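Tredar Camp Schedules: README

Last touched Dec 17, 2023, by Lucie Pelletier, who would like the January file merged before the phones start ringing.

What's in here

Session listings for day camps, school-break camps and single-day workshops run by small arts and riding programs. There are 136 programs and 1,000 sessions. The round number is a coincidence, and we have stopped defending it.

Each row is one session at one place. A camp that repeats over winter break and spring break gets two rows, even if the flyer is the same flyer with the snowman swapped for a daffodil.

Files

sessions.csv: the main table
programs.csv: one row per program, with contact page and region
notes.txt: everything that refused to fit in a column
changes.txt: what we broke and when

Columns in sessions.csv

session_id: text, never reused
program_id: matches programs.csv
kind: day, week, or workshop
start_date, end_date: the same on single-day rows
drop_off, pick_up: local time, 24-hour clock
age_min, age_max: whole years. "Mature seven-year-olds" are recorded as 7.
price: US dollars, before discounts
early_price: blank if there isn't one
capacity: the number on the flyer
lunch: yes, no, or bring
waitlist: yes or no

How it was put together

Flyers, sign-up pages and newsletters were read by a person and typed in by the same person. Tapio Sjöberg then checked every row against its source and sent back 45 of them, mostly for prices that belonged to last year. We tried the Drellier import script first. It read "ages 6 to 12" as a start time and an end time, giving us several very long mornings.

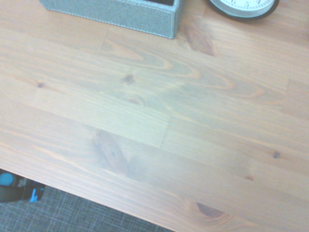
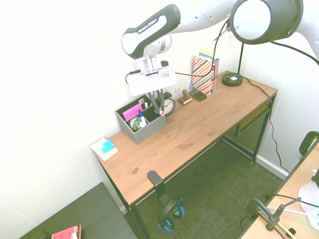
Fig. 1 and 2. Light wood surface with a gray fabric organizer; the desk lamp is in Fig. 2.

Known problems

Capacity is a hopeful number. Programs that say they take 12 kids have been known to take the cousin too.

Discounts for siblings, returning families and current students are in notes.txt as free text. There are 9 different ways of wording the sibling discount, and two of them seem to raise the price.

Mkhize sessions list drop-off as "after breakfast." We left drop_off blank. Please don't fill it with your own breakfast.

Pick-up times do not include late pick-up, extended care, or standing in the parking lot discussing paint on a good shirt.

Two Skostumano workshops share a name, a room and a date. They are separate sessions, one for parents and one for children. Do not merge them. Somebody did once, and the notes in changes.txt are short but heartfelt.

What it's good for

Comparing prices by week, finding gaps in a school-break calendar, testing a sign-up form on realistic mess. Please don't use it to book a place for a real child. Sessions fill up or move, and the table won't know until one of us types it in.

Corrections

Send the session_id, the column, the value you think is right, and where you saw it. A link to the program's own page is best. "My neighbor says" goes in a separate pile, which Tapio reads last.

New programs are welcome if they have at least one dated session. "Coming this summer!" is a mood and has no column.

Reuse

Free to copy and change with credit to Tredar. If you publish a version with fixes, send them back to us, including the dull ones.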